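What I learned from our raffle for the music room

My sister-in-law called me in January and asked if I could help with the raffle for the school where her two boys go. I said yes before I knew what it was. In my country a raffle is when an old man walks between the tables at a wedding with a hat. I thought I would carry the hat.

The school wanted to repair the music room. The roof had let water in for two winters and the piano was standing under a plastic sheet. The parents had already asked for money by letter, and the letter had brought 135 dollars, which is a kind amount but does not go far with a roof. So they decided to make an evening with soup, some songs from the children, and a raffle at the end. Damián Carrillo, who teaches music there, made the list of songs. I was given the prizes.

To get prizes you must walk into shops and ask. I am not good at asking. I practiced my sentence at home in front of the refrigerator: "Good morning, I am collecting prizes for the school raffle, would you like to give something?" My husband said it sounded like I was arresting them. I made it softer. I added "maybe" in the middle, and then it was too soft, and in the first shop the woman did not understand that I was asking for anything. She thought I was telling her the news.

The second place was Graketti, the bakery by the bridge. The man there listened to the whole sentence, wiped his hands, and said he would give a cake every month for a year. I did not know what to say to this. I wrote it down in my notebook and then I bought six rolls that we did not need. 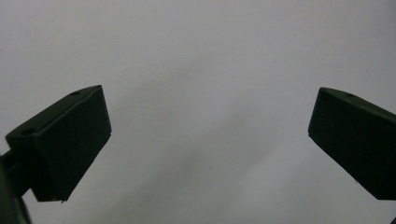 After the bakery it went better. Jostine, the flower shop, gave a basket and two vouchers. Wodix, where my husband takes the car, offered an oil change and also a very large umbrella. The dentist gave electric toothbrushes. One neighbor gave a bread machine she had used one time, and I put it on the list as "nearly new," after thinking for a long while whether this was fair. I still think it was fair.

I want to write something about the tickets, for anybody who has the same job one day. We ordered 600. They were the kind on a roll, with the same number two times, and you tear the ticket in the middle. One half goes to the person and the other half goes in the bucket. It sounds so easy that I did not explain it to the older children who were selling. One boy put both halves in the bucket for the first part of the evening. He was very proud of how full the bucket was. We had to take everything out on a table in the corridor and look for the pairs, while the small ones were singing inside. I missed the whole song about the fisherman, and my nephew was in it.

For my nephew I am sorry. He told me later that he waved to my chair.

Another thing I would change is the price. We asked two dollars for one ticket, and many people came with only a ten or a twenty, and I had too few small bills. If you sell five tickets for ten dollars and write this on a big paper at the door, people take five and everybody moves forward. I saw this only at half past seven, when the line already went back to the coats. Filip, the son of my sister-in-law's friend, ran to the gas station to change money and came back with a bag of coins so heavy that it tore. He was picking up quarters under the piano for some minutes.

And please read the rules of your own town before you print anything. Ours has a form for small raffles. It is one page and the lady at the town office was friendly, but she needed it earlier than I brought it. She stamped it anyway and gave me a look that I understood without translation.

The drawing was after the soup. Damián held the bucket and the youngest girl in the choir pulled out the numbers. She could read numbers only up to a hundred, so for the bigger ones she said each digit alone, very loud: "One! Five! Eight!" Number 158 was the bread machine. Nobody stood up. She said it again, louder, and then I looked in my pocket, and it was me.

I did not want to win. It does not look good when the person with the prizes goes home with a prize. I said into the microphone that we should draw again, but the people shouted that I must take it, and a man in the back started to clap in rhythm. So now we have a bread machine. The neighbor who gave it was sitting in the second row and laughed until she had to take off her glasses.

The year of cakes went to the grandfather of one of the trumpet players. He lives alone and asked if they could be small cakes. I went with him to Graketti the next week to arrange it, and the baker suggested that he come every two weeks for a half one. They talked for a long time about plums and I stood there with my notebook closed.

The money is now in the school account and the roof man came to measure. He says he can begin when the nights are not freezing anymore. The piano has been moved to the dining hall until then, against the inside wall, and my sister-in-law says that the children play on it during lunch, mostly the same four notes. The cooks have asked if there is a key for the lid. Damián is looking for it.

If somebody has a good recipe for dark bread in a machine, with caraway if possible, please write it in the comments. The booklet is missing, and my first one came out with a hole in the middle where the paddle stayed inside. We ate it with soup.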